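Local Government, Unit 4: Who Draws the Ward Lines?

I love this unit! Ward maps look dull until you see how much rides on one street. Take the town of Danthorpe: the Kubo Street seat was won 559 to 458, and moving a few blocks into the next ward could have flipped it.

Before next class, read the Drandell charter, section 8, and mark every place it says who may change a line, and when. Bring a pencil and the blank map (we'll be redrawing it, which is great fun).

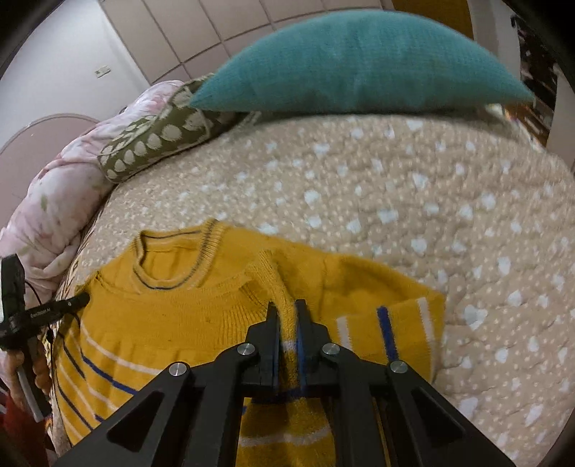
Then look at how the council there votes on a new map, and compare it with the Kindau rules from January.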